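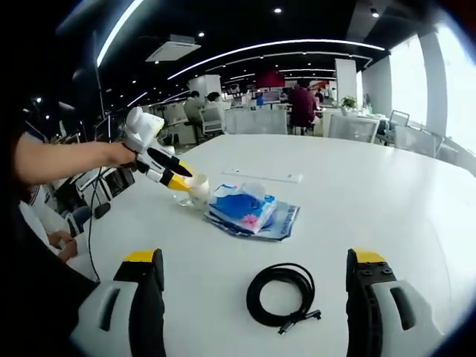
12쪽

회사 소개
손에 쥐는 그리퍼를 만드는 사람들, Flallusow

Flallusow는 손에 쥐고 쓰는 그리퍼 키트를 만들고, 빌려주고, 고쳐 드리는 회사입니다. 로봇 회사라고 소개하면 다들 두 발로 걷는 무언가를 기대하고 찾아오시는데, 저희 사무실에서 두 발로 걷는 것은 직원뿐입니다. 그나마 점심 직후에는 잘 걷지 않습니다.

저희 고객은 로봇 팔에게 집안일이나 포장, 정리 같은 손동작을 가르치려는 연구실과 기업입니다. 사람이 그리퍼를 쥐고 컵을 옮기면 손가락 쪽 카메라가 그 과정을 기록하고, 고객은 그 기록으로 자기네 로봇을 학습시킵니다. 로봇 팔 한 대를 하루 종일 원격으로 조종해 본 분이라면 왜 이런 물건이 필요한지 길게 설명하지 않아도 아실 겁니다. 안 해 보신 분께는 한번 해 보시라고 권합니다. 견적 문의는 대개 그다음 날 들어옵니다.

시작

회사를 세운 사람은 Ifeanyi Adeleke와 Tetsuya Hattori 두 명입니다. Adeleke는 기구 설계를, Hattori는 소프트웨어를 맡았고, 영업은 서로에게 맡겼습니다. 그 결과 첫해에는 영업을 한 사람이 없었습니다. 지금은 영업 담당자가 따로 있으며, 두 창업자는 고객 미팅에서 말을 줄여 달라는 부탁을 정기적으로 받습니다.

첫 시제품은 손잡이가 너무 무거워 오후가 되면 작업자들이 번갈아 손목을 주물렀습니다. 당시 저희는 이것을 '묵직한 사용감'이라고 불렀습니다. 고객은 다른 이름으로 불렀고, 다음 설계에는 고객 쪽 표현이 반영되었습니다. 이 시제품은 지금도 회의실 선반에 있습니다. 책을 세워 두는 데는 훌륭합니다.

제품

Erik은 기본형 키트입니다. 그리퍼 본체와 카메라, 케이블, 교정판, 휴대용 가방이 한 세트로 나갑니다. 손가락 끝의 노란 캡이 눈에 잘 띄어서 디자인 의도를 묻는 분이 많습니다. Adeleke는 색채 이론을 이야기하지만, 저희가 기억하기로는 그날 작업실에 남은 재료가 노란색이었습니다. 결과적으로 영상에서 손끝을 찾기가 쉬우니 색채 이론이 이긴 것으로 해 두었습니다.

Bimen은 기록을 정리하는 소프트웨어입니다. 녹화 구간을 나누고, 흔들린 구간과 손가락이 화면에서 벗어난 구간을 골라내고, 고객이 쓰는 형식으로 내보냅니다. 화면은 예쁘지 않습니다. 예쁘게 만들자는 안건은 매년 1월 회의에 올라오고, 매년 내보내기 속도를 올리자는 안건에 집니다.

Ahmadpour는 작업 대행 서비스입니다. 키트를 살 생각은 없고 결과물만 필요한 고객을 위해 저희 작업자가 직접 그리퍼를 쥡니다. 컵 잡기, 병 세우기, 휴지 옮기기처럼 적어 놓으면 시시한 동작이 대부분입니다. 투명한 컵을 같은 힘으로 계속 집어 보면 시시하다는 생각은 금방 없어집니다. 기본 패키지는 녹화 3625건을 한 묶음으로 납품하며, 물건의 종류와 배치는 계약 전에 함께 정합니다.

일하는 방식

저희는 실험실처럼 꾸민 방보다 사람이 오가는 넓은 사무실을 좋아합니다. 창으로 햇빛이 쏟아지고 뒤쪽에서 누가 일어나 돌아다니는 곳에서 찍은 기록이 고객에게도 쓸모가 있습니다. 로봇이 나중에 일하게 될 장소도 대체로 그렇게 어수선하기 때문입니다. 책상을 치우지 않는 핑계로 이만한 것이 없다는 점도 인정합니다.

탁자에 올리는 물건도 특별한 것을 쓰지 않습니다. 휴지, 생수병, 컵, 인쇄물 정도입니다. 한때 규격화된 플라스틱 블록을 주문해 썼는데, 블록을 아주 잘 집는 로봇이 나왔습니다. 블록을 집어 달라는 고객은 없었습니다.

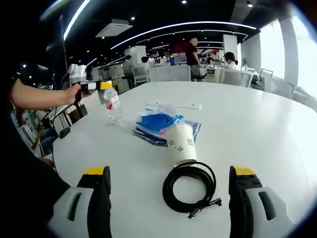 흰 원탁 위의 생수병과 옆으로 누운 종이컵. 왼쪽에서 손에 든 그리퍼가 들어와 있다.

종이컵은 저희가 가장 자주 사는 소모품입니다. 서 있는 컵과 누워 있는 컵은 로봇에게 전혀 다른 물건이라, 작업 목록에도 따로 적습니다. 총무팀에서 종이컵 구매량을 보고 탕비실 단속에 나선 적이 있습니다. 지금은 작업용 컵에 별도 예산 항목이 있고, 탕비실에는 개인 컵을 가져오라는 안내문이 붙어 있습니다.

품질에 대해서는 조금 진지하게 말씀드리겠습니다. 작업자가 녹화를 마치면 다른 작업자가 처음부터 다시 봅니다. 물건을 놓쳤다면 놓친 것으로 표시하고, 성공한 기록과 섞지 않습니다. 실패 기록이 필요하다는 고객도 계셔서 따로 모아 드립니다. 이쪽은 재고가 부족한 적이 없습니다. 배경에 사람이 들어간 영상은 납품 전에 얼굴을 흐리게 처리하며, 처리하지 않은 원본은 외부로 내보내지 않습니다.

대여와 수리

Erik 키트는 구매와 대여가 모두 가능합니다. 최소 대여 기간은 12일입니다. 일주일로 줄여 달라는 요청을 자주 받지만, 그 기간에 빌려 가신 분들은 한결같이 마지막 날 연장 전화를 주셨습니다. 서로 전화를 아끼기로 했습니다.

반납하실 때는 케이블을 둥글게 감아 가방에 넣어 주십시오. 꺾어서 묶은 케이블은 커넥터 쪽부터 상합니다. 손가락 안쪽 패드는 소모품이라 닳아도 비용을 청구하지 않습니다. 손가락 자체가 없어진 경우에는 청구합니다. 두 손가락 중 하나만 돌아온 일이 실제로 있었고, 나머지 하나의 행방은 고객사에서도 아직 모른다고 합니다.

수리는 본사에서만 합니다. 나사를 직접 푸는 것을 막지는 않겠습니다만, 푼 나사는 모두 같이 보내 주십시오. 남은 나사를 보고 어디에서 나왔는지 맞히는 일은 Adeleke가 제일 잘하는데, 잘한다고 해서 좋아하는 것은 아닙니다.

함께 일할 분

작업자와 기구 설계자를 수시로 모집합니다. 작업자 지원에 로봇 경력은 필요 없습니다. 같은 컵을 여러 번 집으면서도 매번 제대로 집는 분, 그리고 잘못 집었을 때 잘못 집었다고 적는 분이면 됩니다. 면접에서는 키트를 드리고 한 시간쯤 함께 작업합니다. 이 시간의 급여도 지급합니다.

방문과 문의

방문은 예약하신 분에 한해 받습니다. 오시면 Erik을 직접 쥐어 보실 수 있고, Bimen에서 본인이 찍은 기록을 바로 확인하실 수 있습니다. 자기 손이 얼마나 떨리는지 알게 되는 자리이니 커피는 시연 뒤에 드립니다. 견적을 요청하실 때는 다루려는 물건, 필요한 기록의 양, 납품 형식을 적어 주시면 답변이 빨라집니다. '이것저것'이라고만 적으신 요청에도 답장은 드리지만, 그 답장은 질문으로만 되어 있습니다.

내용 갱신: 2026년 9월 15일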